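Dastcombe Sports Association
Kitchens and Canteens Working Group – Minutes
October
Minutes taken by the group secretary

Meeting opened 6.40 pm in the upstairs room at the Holloway clubrooms. Seven members present, two apologies. The chair noted that the tennis club needed the room by 8.30 and asked that items be kept short.

1. Minutes of the previous meeting

Accepted with one correction. The second fridge at Holloway was recorded as "repaired". It should read "inspected". It has not been repaired.

2. Matters arising

Grease trap: the contractor has been and gone, invoice to follow.

Canteen shutter: still sticks on the left. The cricket delegate asked that it be kept on the list and it is.

Sausage supplier: price rise confirmed for the new season. Carried to item 5.

3. Report on the visit to the Geris open day, Bullent

Four members attended the afternoon session. The visit followed a brochure forwarded to the group in winter, which proposed an automated burger assembly station for clubs and small canteens. The brochure was tabled again. The group had resolved only to go and look, and the chair reminded members that no money has been committed and none was asked for on the day.

3.1 What was on show

The demonstration used model burger ingredients. Members had been told to expect a "working kitchen", and two of the four had skipped lunch on the strength of it. There was no grill, no bain-marie and no hot food anywhere in the building that our party could find, though there was a good coffee cart outside.

The station itself was a table with a large tray in the middle and clear plastic rails along each side. The ingredients stood upright in holders against the rails, with buns, cheese, tomato, patties and lettuce each given their own place. A two-fingered gripper was to lift a piece from its holder, lay it in the tray and go back for the next. The presenter explained that the pads inside the fingers are ridged for grip and can be swapped over without tools. 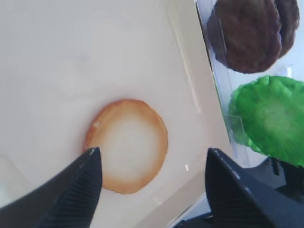
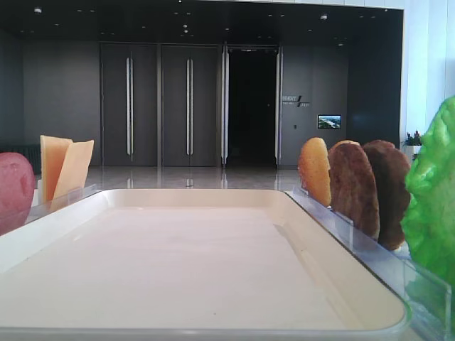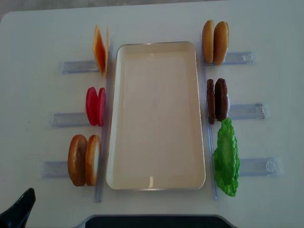

Burger assembly station, Geris open day, Bullent. The gripper fingers are in the first and third photos.

3.2 The demonstration

Our party stayed for 40 minutes and saw three full runs. The first two were completed. In the third the gripper closed on a slice of cheese, lifted it, and let it go on the way across. A staff member put it back by hand and the run was started again from the beginning. The presenter described this as a calibration matter. The netball delegate asked what happens when the slice is real cheese that has been sitting out since ten in the morning, and was told that would also be a calibration matter.

In fairness to the presenter, the placing was neat when it worked, and the buns went down square every time. The hockey delegate thought it was better at patties than two of our own rostered helpers. This was said in good humour and the minute taker was asked to leave it in.

The pace was slow. Nobody from Geris would give a time per burger, and the screen that was supposed to show one was showing the company logo. Members who have worked the Holloway window at half-time thought the queue would be back to the car park.

3.3 Questions put to Geris

Members had taken a list. Answers are recorded as understood on the day, and nothing has been received in writing.

Who loads the holders? A person. Every piece has to be stood up in its slot before a run. The group's view is that someone who is separating cheese slices and standing them on edge could have put them on a bun in the same time.

Can it handle sauce? Not at present. Sauce is "on the roadmap".

Can it handle onions? The presenter said onions were an interesting problem.

Real lettuce? It has been tried in the workshop, with results described as promising. Our party asked to see this and was told the workshop was closed to visitors that afternoon.

Cleaning? The tray and the rails lift off. It was not clear whether they can go through a commercial dishwasher. The finger pads have grooves, and the food safety supervisor wants to know how grooves are cleaned between beef and salad before she wants to know anything else.

Wrapping and handing over? Done by a person.

Power? An ordinary outlet, according to the brochure. The presenter said a dedicated circuit was preferred. Members will recall what happened at Holloway when the urn and the pie warmer were on together.

What if it stops in the middle of service? There is a help line in business hours. All of our service is outside business hours.

3.4 Cost

The brochure offers a trial lease at $131 per week with a minimum term of 20 weeks. Delivery, installation and training are extra and no figure was given for any of them. The presenter said pricing was "a conversation". The finance delegate said she would prefer a number.

For comparison, the Holloway canteen sold 2588 burgers last winter season across all codes. On the lease alone, before a circuit is run or a bun is bought, the station would cost $2620 for the minimum term – a touch over a dollar on every burger we sell, if every burger went through it. Our margin per burger is not much more than that, and the sausage price under item 5 will not help.

3.5 Discussion

The football delegate said the group was being hard on it. Finding people for the early roster has been the biggest problem in both canteens for three seasons, and if a machine could do even part of the job it ought to be looked at properly. He pointed out that the demonstration was advertised as a prototype in the small print, which most of our party had not read.

The reply from several members was that the roster gap is at the till, the fryer and the clean-up. None of these is touched by the station. Assembly is the one job the juniors fight over.

The food safety supervisor said she had no objection to the idea, but she would not sign off on anything she had only seen work with models. She asked that this be minuted.

The netball delegate asked whether another club is using one. Geris had mentioned a pilot site but would not name it. It was suggested that if the pilot were going well we would have been given the name, the address and probably a lift there.

One member asked whether the station might be of interest as an attraction, for example at the season launch. The chair thought this could be raised with the events people and was not a canteen matter. There was some support for this and no mover.

3.6 Resolved

That the report be received.

That the secretary write to Geris asking for, in writing: time per burger, cleaning instructions for the finger pads and rails, full cost including installation, and the name of the pilot site.

That no trial be considered until the group has seen the station run with real food, at least one hour without a restart, preferably at Holloway and preferably on a cold morning.

Carried, one against. The football delegate asked for his vote to be recorded, on the grounds that the last condition was unreasonable.

4. Roster

Early shift still short for the first three rounds. Each code to bring two names to the next meeting. The chair observed that this was also the resolution last time.

The cricket delegate will redo the sign-up sheet with larger boxes, as people have been writing their phone numbers over the top of each other's.

5. Prices

Sausage in bread to go up by fifty cents. Burger price held until the supplier confirms buns. Hot chips unchanged, small serve to be discontinued as the cups are no longer available in that size.

Carried.

6. Equipment

Second fridge: quote for a new seal to be obtained. If the quote is more than half the price of a secondhand fridge, the chair may go ahead and buy the fridge.

Tongs: the Holloway canteen is down to two pairs. Purchase of more approved without discussion.

Urn: leave it alone.

7. General business

The hockey delegate still has the Geris visitor passes and lanyards and has been asked by Geris to return them. To be posted with the letter under 3.6.

Parking costs at Bullent were claimed by one member and approved on production of the receipt.

The netball delegate raised the smell in the storeroom. To be investigated by whoever opens up next.

Meeting closed 8.25 pm. Next meeting in November, same room, with the time to be confirmed by the tennis club.

Recent items
Minutes – Kitchens and Canteens Working Group, September
Winter season canteen figures, all codes
Holloway clubrooms: room booking changes
Food handling certificates – who needs to renew
Call for names, early roster

Contact the secretary via the Holloway office | © Dastcombe Sports Association | Back to top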